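Keep the Shared Mugs

Every office I have worked in has had the same argument sooner or later, and ours has now come round to it. The proposal is to clear out the kitchen cupboard, get rid of the shared mugs, and ask each person to bring one from home and look after it. I think this is a mistake, and I want to set out why before the change goes through in August.

The case for personal mugs is easy to state. People don't wash up. By three in the afternoon the sink is full and the cupboard is bare, and whoever cares most ends up doing the work. If each mug has an owner, each dirty mug has somebody to blame. Wendelin Rainer made this case well at the last building meeting, and I agreed with nearly all of his facts. The sink is bad. The dishwasher gets emptied by the same three or four people, and I am only sometimes one of them.

Where I part from him is on what ownership does. I spent six years at Plendell, which had personal mugs and a row of hooks with name labels. The sink there was as full as ours. The difference was that no one would touch what was in it. A shared mug left on the counter is anybody's to rinse. A mug with a name on it belongs to someone who is in a meeting, or at home for the week, and so it stays where it is and grows a skin.

There was also the matter of guests. A visitor at Plendell had to be given a paper cup or lent something with another person's name on it. I watched a man who had traveled five hours to see us drink his coffee out of paper while the rest of the table had stoneware. He didn't mind, or said he didn't. I minded.
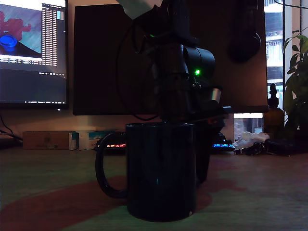
Building Services and Shared Spaces - Staff Opinion Page

Cost comes up a good deal, so I asked Andri Marti for the figures. We spent $938 on kitchen replacements last year. Of that, $210 went on mugs. The rest was a kettle, two drying racks and a new set of spoons, and none of those would be changed by the proposal. I can't take seriously the idea that $210 is breaking a building this size. We spend more than that on the plant by the front door, and it has died twice.

Severin Ortner raised hygiene, and he was right to. A shared mug that has been wiped with a paper towel and put back is unpleasant. But that is a washing problem, and it would follow us to the new system. A good many people with their own mugs never wash them at all. They give them a rinse under the cold tap and call it seasoning. At least the shared ones go through the machine at some point in the week.

What I would do instead is dull. Run the dishwasher twice a day, at noon and at five, whether it is full or not. Put emptying it on the same rota as the front desk phones, by floor, so that each floor has it one week in four. Buy plain mugs of one shape so they stack, and stop accepting the odd ones that people bring from home when they move. Fabian Bühler tells me the machine is rated for far more cycles than we give it.

I would also allow anyone who wants a mug of their own to keep one at their desk. Some people like a certain size or weight, and I have no quarrel with that. My own tea tastes wrong out of anything thin. The point is that the cupboard should still be there for the person who started on Monday, the electrician, and the colleague from the other site who is in for one morning.

A shared cupboard is a small thing that a workplace does for the people in it. You come in, you open the door, and there is something to drink from. I would sooner put up with a messy sink for part of the afternoon than lose that, and with a rota I don't think we would have to put up with it for long.

Comments can go to the kitchen folder by the end of the month. I will be at the next building meeting and will vote against.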